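About Praltance

Praltance designs and tests small electric aircraft and the parts that go into them. We work on motor mounts, ducted rotors, battery housings and flight control boards for one-seat and two-seat machines. Most of our customers are small teams with a design on paper and no place to build it.

The company was started by Milovan Yordanov and Selma Georgiev. Milovan had spent his working life on helicopter gearboxes. Selma came from battery engineering. They met while both were consulting on a single-seat aircraft that never left the ground, and they kept talking about what had gone wrong with it. The rotors were fine. The weight of the wiring had been guessed at, and the guess was wrong.

Weight is still the first thing we look at on any new job. Every part that comes through the door goes on the scale and into a shared log before anyone bolts it to anything. Customers can see the log for their own project at any time.
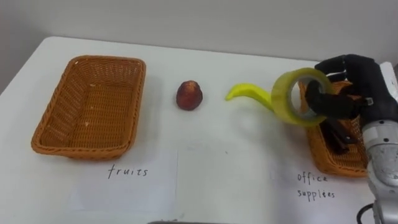
Our first product was the Conosix, a rotor control board for aircraft with six motors. It is still in production and has been revised twice. The current version drops the old ribbon connector, which several customers asked us to do, and adds a second temperature input. Boards from the earlier runs can be sent back to us for an update.

The Tiwari test stand came later. It holds one motor and rotor at full power and records thrust, vibration and current draw. We built it for our own use and now rent time on it by the half day. Stand time includes one of our technicians and a copy of the raw data.

How we are set up

Design and electronics share one floor. The test stand is in a separate building on the same lot, behind a concrete wall, and runs only during business hours under our agreement with the neighbors.

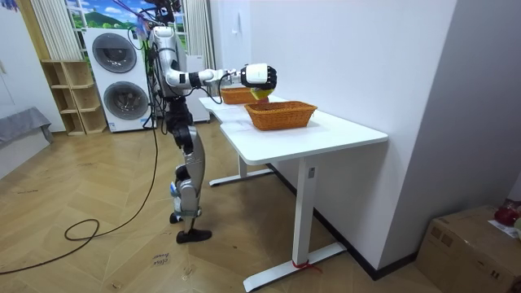 Sorting task with two baskets

Macarena Collado leads the design group. She handles first meetings with new customers and writes the project plan that everyone works from. Michalis Antoniadis runs the test stand and signs every test report. Slavica Hodžić looks after purchasing, shipping and the paperwork that goes with export orders.

Milovan and Selma still work on customer projects. Selma reviews each battery housing before it is released. 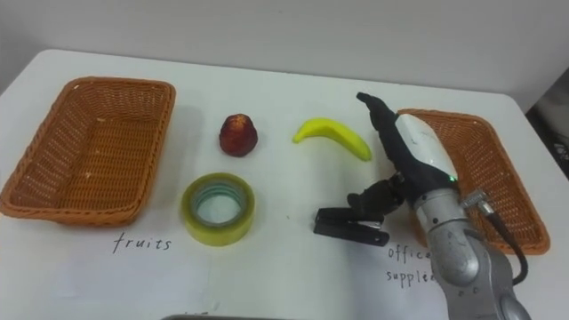

Working with us

A project usually starts with a drawing set and a weight budget. If you don't have a weight budget, we can put one together with you as a paid first step. We quote design work at a fixed price and stand time at a posted rate. Drawings made for you belong to you once the final invoice is paid.

We do not build complete aircraft, and we do not train pilots. For airframe work we can pass your drawings to Zukow, a composites shop we have used on many of our own jobs.

New stand bookings open each February for the year ahead. Open slots after that are offered to current customers first.

Page last updated 8/7/20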